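主题:回复:[Seltholm 家务列表] 红衣服和白衣服到底怎么分(第 1,344 期摘要里那封)

各位好,

摘要攒了好几期没看,昨晚一口气翻完,看到这封问红色球衣的,我立马坐直了,因为我家现在就在闹这个!红的白的混在一起,毛巾也是红的,整个夏天都在跟红色打交道。先贴两张,后面再一段一段回,原信留在下面,方便没看到的人。

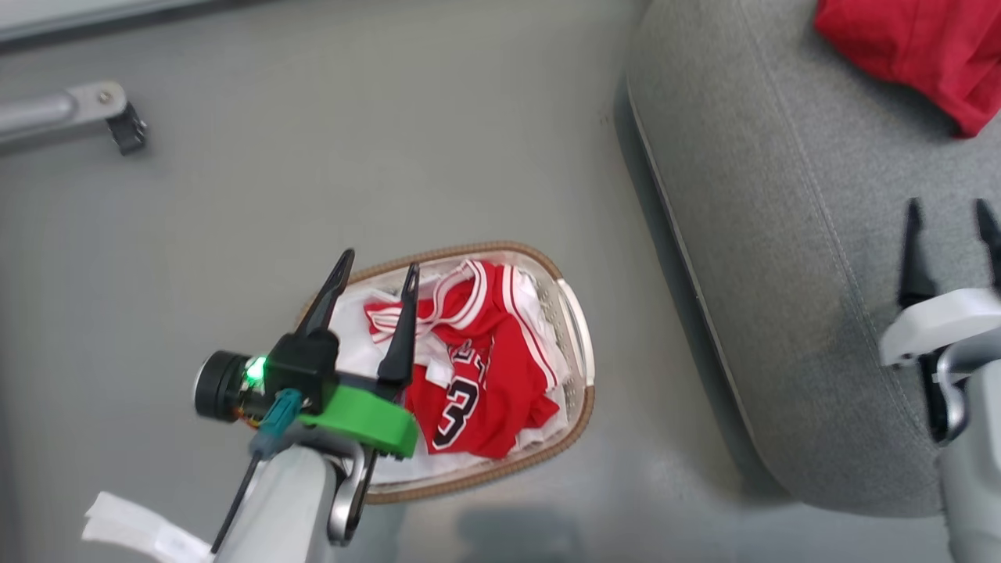 前一张是编织篮里的球衣,后一张有那条红毛巾。

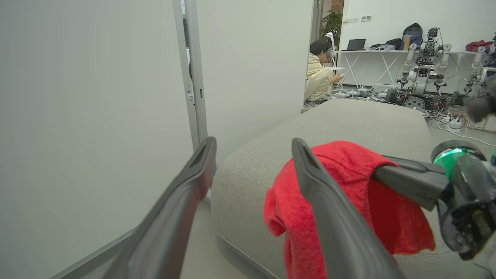
回信有点长,做饭的可以先去做饭。

> 2024年8月24日,列表成员写道:
>
> 大家好,我是上个月才订阅这个列表的,潜水了一阵,第一次发信,问题可能很傻,请多包涵。
>
> 我家孩子开始打篮球了,队里发的球衣是大红的,领口袖口镶白边,背后胸前都有印字。配套还有一件白的。我平时洗衣服就两堆,深的和浅的,一直这么过来的,没出过大事。
>
> 可是这件红的又有白边,它算哪一堆?我第一次是跟牛仔裤一起洗的,白边出来有点发灰。第二次我想那就跟浅色洗吧,结果一条白枕套变成了粉的。球衣本身倒是没什么变化。枕套现在当抹布了。

枕套先别当抹布!或者说,先别剪。粉色枕套我救回来过,也有没救回来的,后面讲。

先说你问的“算哪一堆”。我的答案是它自己一堆。我知道这听起来像废话,谁家有工夫为一件球衣开一次洗衣机啊,我以前也这么想。后来我把“堆”这个概念改了:我家现在有深的、浅的,再加一个“红的”,红的那堆专门攒着,攒够了再洗。红毛巾、红袜子、过年那条红围裙,还有球衣,全在里面等。夏天大概一星期多就能凑出一桶来,冬天就慢,围裙能在里面躺到我忘了它的存在。

但是球衣不能在里面闷太久,这是矛盾的地方。毛巾晾干了搁着还行,球衣出了汗搁着,那个味道啊……所以我的做法是球衣脱下来先过一遍清水,拧一拧,挂在浴室里晾到不滴水,再进红色那堆。这一步我家里没人愿意做,所以都是我做。算了,这个话题列表里吵过很多回了,我不重新开头。

白边的事:发灰跟掉色是两码事。发灰多半是牛仔裤那边跑过来的蓝黑色,沾上了就有点脏兮兮的感觉;要是红色自己跑到白边上,会是粉的,一圈淡淡的粉,先从缝线的地方开始。你说第一次是发灰,那说明你那件红的在跟牛仔裤那一桶里没怎么染自己的白边,这算是个好消息。第二次枕套粉了,我猜是水温,你信里没写用多少度。

> 我想问的是:
>
> 有没有办法在洗之前就知道一件红衣服会不会掉色?总不能每次都牺牲一条枕套。

有的,白布试一下。找一块不要的白棉布,沾温水,再沾一点点平时用的洗衣液,找衣服里面的缝份,就是翻过来看不见的那一截,按着来回擦。擦十来下看布。布上有红印子,就老老实实单独洗;布是干净的,也别太得意,头一回还是跟红的那堆走。

注意别擦印字!我有一次手快,直接往号码上擦,边上起了一个小翘角,到现在还翘着,每次叠的时候我都要拿手指去按它一下,按了也没用。

还有一种办法是泡一盆看水。我自己不太喜欢,主要是泡着泡着就忘了,等想起来,白边已经在红水里待了一下午。带白边的衣服千万别泡,千万千万。全红的毛巾你爱怎么泡怎么泡。

说到毛巾,新的红毛巾才是我家真正的祸首,比球衣厉害多了。那种毛圈厚厚的,颜色又正,头几次洗出来的水跟山楂汤似的。而且它不光掉色,还掉毛!红毛毛粘到白衣服上,我一开始以为是染上了,急得不行,拿胶带一粘就下来了。所以你那条枕套,麻烦你拿到窗户边上看一眼,要是一点一点的,先试试胶带;要是匀匀的一片粉,那是真染了。

> 另外,大家用那种放在洗衣机里的吸色片吗?我在超市看到 Clarix 的,不便宜,想先问问再买。

用过,Clarix 的和 Henao 的都用过。我个人的感受(只是我家的水、我家的机器、我家的衣服啊):有用,但别指望它。片子捞出来确实是粉的,看着特别有成就感,可是同一桶里的白袜子也有一点点粉。所以它大概就是少染一点的意思。我现在只在两种时候放,一种是红的那堆里有带白边的东西,一种是出门住外面只能一桶洗的时候。

Henao 的那种大一些,布更厚,洗完容易裹进裤腿里,我有回在办公室弯腰,从裤脚掉出来一片粉红色的布,旁边的人很有礼貌地没有问。Clarix 的薄,容易贴在滚筒壁上,下一桶才发现。各有各的烦。买的话先买小包。

> 我家的洗衣篮也想换,现在用的是一个方的塑料筐,放在卧室门后面,每次开门都会撞到。有没有推荐的?最好放在客厅也不难看。

哎呀这个我有话说!

我很喜欢椭圆的编织篮,就是前面那一种。椭圆的好处是没有角,走道里端着走不磕门框,小腿也不疼,方筐的角撞到小腿骨那一下我是真受够了。而且椭圆的卡在腰上正好,一只手揽着它,另一只手可以开门。方筐你得两只手抱着,然后拿胳膊肘去够门把手,够不着再放下,再抱起来,烦死了。

放客厅也看得过去,浅色的内里,边上深浅两色编的,放在灰色的家具旁边挺安静的。要说缺点,一个是没盖子,来客人的时候我就拿一条叠好的毛巾盖在上头,假装里面全是毛巾。还有一个是编织的东西勾丝,球衣那种网眼布特别容易被勾住。买的时候拿手在里面摸一圈,有毛刺的就别要。要是已经买了,拿一块旧枕套(对,你的粉枕套!)铺在里面,四边掖好,既不勾丝,也能一把提出来直接倒进洗衣机。

湿的东西别直接放进去过夜。我以前有一只就是这么坏的,底下发黑,一股味儿,怎么晒都不行。

另外提手很要紧。我看上过 Vusano 的一只,样子是真漂亮,可是提手是后缝上去的两条细带子,我拎起来试了试就放下了。装满毛巾的篮子重得很,细带子勒手。提手做在篮口边上的我觉得顺手很多,手指伸进去就能抓牢。

放哪儿也说一下,门后面真的别放了。我的经验是放在大家脱衣服的地方,别放在你希望大家脱衣服的地方。我家就是沙发边上。以前篮子在浴室,衣服在沙发上;后来篮子挪到沙发边,衣服起码有一半能进篮子,另一半掉在篮子旁边的地上,弯腰捡一下也比满屋子找强。

> 最后一个问题,洗衣液一次要放多少?说明上写的量我总觉得太多,泡沫好大,冲不干净。球衣摸起来硬硬的。

硬硬的十有八九是洗衣液没冲干净,再加上柔顺剂。运动料子不要放柔顺剂!放了以后不吸汗,味道还更难去。毛巾也不要放,越放越滑,擦水擦不动,新毛巾本来就不怎么吸水,再来一层就跟拿塑料袋擦脸一样。

量的话,我家这台机器,半桶的红色堆,我放的就是瓶盖最下面那道线,再少一点点。你可以做个试验,把洗干净的球衣拿一件出来,什么都不放,再空洗一遍,看水里有没有泡。我第一次试的时候泡沫多得能给狗洗澡,吓了一跳,从那以后就减下来了。

硬了的怎么救:300 毫升白醋,倒进放柔顺剂的那个格子,不放洗衣液,冷水走一遍。味道晾干就没了,我鼻子很灵的,真没了。醋和漂白的东西绝对不要同时用,分开两天,中间把格子冲干净。

好,现在说枕套。

染粉了的白棉布(棉的啊,纯白的啊,有印花的别这么弄),我用的是含氧的漂白粉,就是那种一颗颗的白粉末。一盆温水,放 100 克,搅到全化开,枕套整个按下去,上面压个盘子别让它浮起来。泡一晚上,早上捞出来正常洗。一次不行就再来一次。我那条是两次,第一次出来是很浅的粉,说实话还挺好看的,差点就留着了。

没救回来的那条,是因为我先拿去烘干了。烘过的颜色就很顽固,后来怎么泡都有个底子。所以记住一件事就行:洗衣机一开门,发现白的变粉了,先别晾也别烘,趁湿马上泡。你那条要是还没烘过,机会很大。

球衣的白边要是也粉了,就麻烦些,你总不能把整件泡进去,红的会更乱跑。我的办法很笨,拿棉签蘸化开的漂白水,一小段一小段地点在白边上,下面垫毛巾,点一段等几分钟,拿冷水冲一段。一圈领口弄下来我能听完一整集广播剧。袖口还有两圈……我只做过一回,后来就乖乖冷水单独洗了。印字旁边我不敢碰,你也别碰。

晾的时候也有讲究。红的翻过来晾,里子朝外,别让大太阳直直地晒,不然肩膀先褪。衣架要宽的,细衣架会在肩上顶出两个小包,穿着像长了角。要是衣服还在滴水,就别让红的挂在白的上头,我家阳台上下两根杆,我有一回红毛巾挂上面,白衬衫挂下面,水一滴一滴的,衬衫肩膀上开了一串小粉花。洗的时候我分得可仔细了,最后栽在晾衣杆上,气得我那天没叠衣服。

叠的话,球衣我是印字朝里叠?不对,我写反了,是印字朝外,两层印字别贴在一起,夏天柜子里热,贴久了会粘。前后都有印的,中间夹一张薄纸,或者干脆挂起来。无袖的叠起来总是歪的,因为袖窿大,我就先把两边肩带对齐,再把下摆往上翻两折,差不多就行,反正拿出来就穿了。

毛巾我叠三折再对折,放进柜子的时候新洗的放最底下,用的时候从上面拿,这样轮着用,不会老是那两条在掉毛。红毛巾多洗几回以后就老实了,我家最早那批现在跟浅灰的一起洗都没事,跟白的我还是不敢。

对了,前面有位在列表里算过,一桶一桶单洗太费水,说得也对。我家水费单上这季度多了 2,000 升,我盯着看了半天,里面有多少是红色那堆贡献的,我不想知道。六月以前我是随脏随洗,后来才改成攒着洗,下季度的单子来了我再跟大家报告。省水的另一个办法是找邻居凑桶,楼下那家也有红球衣,我们凑过一次,结果袜子分错了,到现在我家还有一只不知道是谁的,红的,脚后跟有个小洞。要是列表里有人认得,麻烦说一声!

还有,问问题一点都不傻。我刚订阅那会儿问的是“滤网在哪里”,那时候机器已经用了三年。

我自己也有个问题顺便问大家:毛巾上的挂环总是被洗断,有人补过吗?用什么线?我用普通缝纫线补的,洗两次又断了。有人说用织带剪一小段重新缝,我怕太厚,针扎不动毛圈那层。有做过的麻烦讲细一点,最好说说用几号针。

晒的那桶该收了,先写到这儿。

——一个阳台上全是红毛巾的人

> 先谢谢大家!回信慢一点也没关系,球队放假,球衣暂时不急着穿。枕套也不急。

(底下这句我刚看到,放假正好,趁现在把白边弄了!)

--
Seltholm 家务列表
回复请删掉不需要的引文,换话题请改主题行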